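複合書店における在庫所在情報の精度と棚番地設計
Karkia Skivden店を対象とした課題研究報告

要旨
書籍、玩具、文具を同一店舗で扱う複合書店では、在庫管理システムに登録された棚番地と現物の位置が一致しないことがある。本研究では、Karkia Skivden店の在庫592点を抽出し、登録された棚番地に現物が存在するかを照合した。一致は438点、不一致は154点で、一致率は74.0%であった。不一致の多くは理論在庫数の誤りによるものではなく、棚番地の更新漏れと、番地の単位が売場の実態に合っていないことに由来していた。この結果をもとに、番地の単位と更新手順について改訂案を作成した。
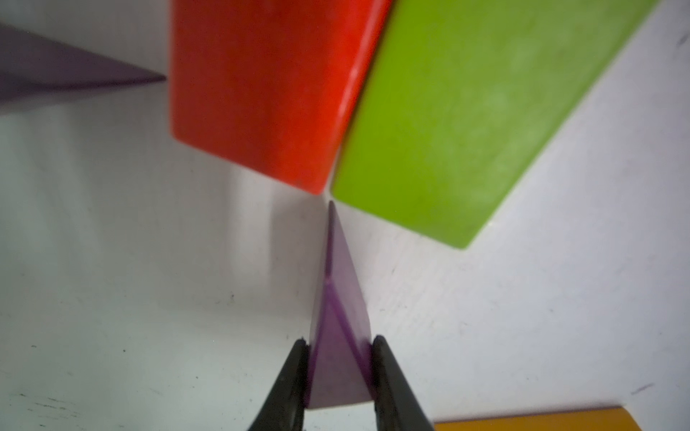

著者:Liên Ông、Wyn Parri
所属:Skillholm 流通情報コース 課題研究班
提出:4月

1. 背景

書店の在庫管理では、理論在庫数と実在庫数の差異が主な管理指標とされる。棚卸はこの差異を確定する作業であり、会計上の要請から定期的に実施される。一方、現物が店内のどこにあるかという所在情報は会計に影響しないため、精度が測定される機会が少ない。

所在情報の誤りは、接客の場面で表面化する。来店客が書名を告げて在庫を尋ねた場合、店員は端末で在庫の有無と棚番地を確認し、売場へ向かう。番地に現物がなければ周辺の棚を探索し、見つからなければ「在庫なし」または「お取り寄せ」と回答する。このとき理論在庫は残ったままになり、自動発注の対象にもならない。売れる状態にあるはずの商品が、売れず、補充もされない状態で滞留する。

複合書店ではこの問題がさらに複雑になる。書籍は背表紙に書名と著者名があり、著者名順や出版社別といった配列規則を適用しやすい。玩具と文具は形状や包装が一定せず、配列規則の代わりに什器や陳列フックの位置によって管理される。図鑑と知育玩具を並べる関連陳列では、書籍と玩具が同一の棚に混在し、どちらの規則で番地を付けるべきかが定まっていない。

本研究の目的は、複合書店における所在情報の精度を測定し、不一致の発生要因を分類したうえで、番地設計の改訂案を示すことである。

2. 対象店舗とシステム

2.1 対象店舗

対象はKarkia Skivden店である。売場は単層で、入口側に雑誌と新刊、中央に文芸書、実用書、専門書、奥に児童書、玩具、文具を配置している。レジは入口側に集約されており、児童書売場からは直接見えない。バックヤードは売場奥の扉の先にあり、入荷検品と返品の梱包を同じ作業台で行っている。

2.2 在庫管理システム

同店ではBilyk社の在庫管理システムを使用している。本研究に関係する機能は次のとおりである。

入荷登録:検品時に商品コードを読み取り、理論在庫数を加算する。棚番地は商品分類に応じた既定値が自動で入る。
番地変更:携帯端末で商品コードと棚ラベルを順に読み取り、棚番地を上書きする。
在庫照会:書名、著者名、商品コードのいずれかで検索し、理論在庫数と棚番地を表示する。
返品登録:返品時に商品コードを読み取り、理論在庫数を減算する。

棚番地は1商品につき1件しか保持できない。平積みと棚差しの両方に置かれている商品であっても、登録できるのは一方だけである。この制約は後述する不一致の要因の一つとなった。

3. 調査方法

3.1 区画の設定

売場を10区画に分割した。分割には既存の棚番地の上位桁を用い、新たな区切りは設けていない。店員が日常的に使う呼称と一致させ、聞き取りの際の齟齬を避けるためである。

3.2 標本の抽出

在庫照会の出力から、理論在庫数が1以上の商品を対象として592点を抽出した。抽出は区画ごとの商品点数に比例して割り当て、区画内では無作為とした。雑誌は入れ替わりが速く、照合までの間に返品される可能性が高いため対象から除いた。レジ内で保管される商品と、客注の取り置き品も除外した。

3.3 照合手順

調査期間は9週間である。照合は開店前に行い、次の手順に従った。

(1)照合票に記載された棚番地へ移動する。
(2)棚ラベルを読み取り、番地が照合票と一致することを確認する。
(3)当該番地の範囲内で現物を探索する。
(4)現物があれば「一致」とし、商品コードを読み取って記録する。
(5)現物がなければ「不一致」とし、隣接番地、同一区画、他区画、バックヤードの順に探索する。
(6)発見場所と陳列状態を記録する。未発見の場合はその旨を記録する。

照合は原則としてLiên Ôngが探索、Wyn Parriが記録を担当した。途中で役割を交代すると探索の丁寧さに差が出るおそれがあるため、期間中は固定した。照合中に誤りを発見しても、その場で番地を修正することはしなかった。修正は期間終了後に一括して店舗へ依頼した。

3.4 聞き取り

不一致が生じた商品については、担当店員に陳列の経緯を尋ねた。質問は「いつ、どの作業の中で現在の位置に置いたか」に限定し、番地変更を行ったかどうかは操作履歴で確認した。操作履歴と聞き取りの内容が食い違う場合は、操作履歴を優先した。

4. 結果

4.1 全体の一致率

592点のうち、登録された棚番地で現物が確認できたものは438点、確認できなかったものは154点であった。一致率は74.0%である。

区画別に見ると、文芸書と専門書の区画で一致率が高く、児童書、玩具、文具の区画で低かった。新刊の区画は両者の中間に位置した。区画ごとの標本数は一定でないため、本報告では区画間の順位についての統計的な判断は行わない。

4.2 不一致の分類

不一致となった商品を、発見場所と操作履歴から次の型に分類した。

A型(更新漏れ)
商品を別の棚へ移したが、番地変更の操作が行われていないもの。全区画で見られ、不一致の中で最も多い。新刊台から棚差しへの移動、季節陳列の撤去後の戻し作業で集中的に発生していた。

B型(複数陳列)
同一商品が複数箇所に置かれ、登録番地側の在庫が先に売り切れたもの。番地を1件しか保持できないというシステムの制約に起因する。児童書の定番商品と、話題書の平積みに多い。

C型(既定値の残存)
入荷登録時に自動で入った既定の番地が、一度も変更されていないもの。玩具と文具に偏っていた。既定値は商品分類ごとに一つしかなく、文具であれば筆記具も収納用品も同じ番地になる。

D型(来店客による移動)
来店客が手に取った商品を別の棚へ戻したと推定されるもの。児童書区画に多いが、聞き取りでも経緯を確認できないため、推定にとどまる。

E型(未発見)
探索範囲内で現物を確認できなかったもの。紛失、返品登録の漏れ、誤ったコードでの販売登録が考えられるが、本調査の方法では区別できない。

4.3 操作履歴の傾向

番地変更の操作は、開店前の時間帯に集中していた。日中の移動作業で操作が記録された例は少ない。店員への聞き取りでは、日中は携帯端末をレジ内に置いており、売場作業の際に持ち出していないとの回答が複数あった。端末の台数に余裕がなく、レジ側の在庫照会が優先されているためである。

棚ラベルの状態も操作に影響していた。書籍棚のラベルは棚板の前面に固定されているが、玩具と文具の什器ではラベルが側面または最下段にあり、商品を陳列した状態では読み取りにくい。一部の回転什器にはラベルが貼られていなかった。

5. 考察

5.1 番地の単位

現行の番地は棚1本を単位としている。書籍では棚の中がさらに著者名順に配列されているため、棚1本が分かれば現物に到達できる。玩具と文具では棚内の配列規則がなく、同じ番地であっても探索範囲は広くなる。番地の単位を全売場で統一していることは管理上は簡明であるが、探索に要する手間は均等にならない。

単位を細かくすれば探索は容易になるが、番地変更の頻度が増える。A型の不一致が最も多いことを考えると、更新作業の負担を増やす方向の変更は一致率を下げる可能性がある。したがって、単位の細分化は配列規則を持たない区画に限定するのが妥当と考える。

5.2 既定値の扱い

C型は作業者の誤りではなく、システムの初期設定に由来する。既定値が入ることで番地欄は常に埋まった状態になり、未設定の商品を一覧で抽出することができない。既定値を空欄とし、未設定の商品を毎朝出力する運用に変えれば、C型の大部分は検出可能になる。ただし、照会時に番地が表示されない商品が生じるため、入荷から陳列までの時間を短くする必要がある。

5.3 複数陳列への対応

B型の解消には、番地を複数保持できるようにすることが望ましい。Bilyk社のシステムでは番地欄の追加ができないため、当面は備考欄に副番地を記入する方法が考えられる。備考欄は検索対象にならないが、照会画面には表示されるため、店員が現物を探す用途には足りる。

5.4 関連陳列

書籍と玩具の混在棚では、書籍担当と玩具担当のどちらが番地を変更するかが決まっていなかった。操作履歴を見ると、書籍側は更新されているが玩具側は更新されていない棚が多い。陳列を企画した側が全商品の番地を変更するという規則にすれば、責任の所在は明確になる。

5.5 調査の限界

本調査は1店舗のみを対象としており、他店舗への一般化はできない。照合を開店前に限定したため、営業中に生じて閉店後に戻された移動は捕捉していない。また、探索者を固定したことで探索の基準は安定したが、調査の後半では探索者が売場に習熟し、登録番地外での発見が早くなった可能性がある。一致の判定そのものは登録番地の範囲内に限っているため、一致率への影響は小さいと判断した。

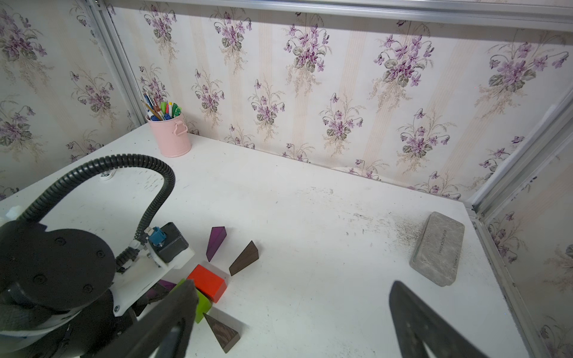
6. 改訂案

6.1 番地体系

書籍区画は現行どおり棚1本を単位とする。玩具および文具区画は、棚板1段または什器の1面を単位とし、現行番地の末尾に枝番を付加する。枝番は上段から順に振り、什器の入れ替え時にも番号を再利用しない。回転什器には面ごとにラベルを貼付する。

6.2 ラベル

ラベルの位置は、商品を陳列した状態で携帯端末により読み取れることを条件とする。棚板の前面に貼付できない什器では、上端に吊り下げ式のラベルを設ける。文字は番地のみとし、商品分類名は記載しない。分類名を併記すると、売場替えのたびにラベルの作り直しが必要になる。

6.3 更新手順

(1)新刊台から棚へ移す商品は、移動前に一つの台車にまとめる。
(2)移動先の棚ラベルを読み取り、続けて商品コードを読み取る。
(3)台車が空になった時点で、操作履歴の件数と移動した点数を照合する。
(4)差がある場合は、当日の閉店前までに該当商品を特定する。

季節陳列の撤去も同じ手順で行う。(3)の照合は、A型の発生が集中する作業に限って義務とし、通常の補充作業には適用しない。

6.4 端末の配置

携帯端末のうち1台を売場専用とし、児童書区画の脇に定位置を設ける。レジでの在庫照会は据置端末で代替できることを、店舗側に確認済みである。

7. 店舗からの意見

改訂案は調査終了後に店舗へ提示し、書籍担当と文具担当から意見を得た。枝番の導入については両者とも異論がなかった。既定値を空欄にする案については、入荷量が多い日に未設定の商品が翌日まで残るとの指摘があり、未設定のまま置ける期限を別途定めることとした。備考欄への副番地の記入は、表記が担当者ごとに分かれるおそれがあるため、記入例を端末の脇に掲示する。

(3)の点数照合については、文具担当から、同一商品が多数入った袋や箱を1点と数えるのか、内容数で数えるのかという質問があった。本案では商品コードの読み取り回数を点数とする。

8. 今後の課題

改訂案の効果は未測定である。枝番の付与が完了した後、同じ区画設定と同じ抽出方法で再照合を行い、型別の件数を比較する必要がある。その際、探索者が本調査と異なる場合には、事前に少数の標本で判定基準をそろえておくことが求められる。

E型については、返品登録の履歴と販売履歴を突き合わせる別の調査が必要である。返品の梱包と入荷検品を同じ作業台で行っていることが登録漏れに関係しているかどうかは、本研究では検討していない。

役割分担
Liên Ông:現物照合、不一致の分類、改訂案6.1から6.3
Wyn Parri:標本抽出、記録、操作履歴の集計、聞き取り、改訂案6.4

用語
棚差し:背表紙を手前に向けて棚に収める陳列方法。
平積み:表紙を上にして台の上に重ねる陳列方法。
理論在庫数:入荷、販売、返品の登録から算出される在庫数。
客注:来店客から個別に受けた注文。
枝番:既存の棚番地の末尾に付加する番号。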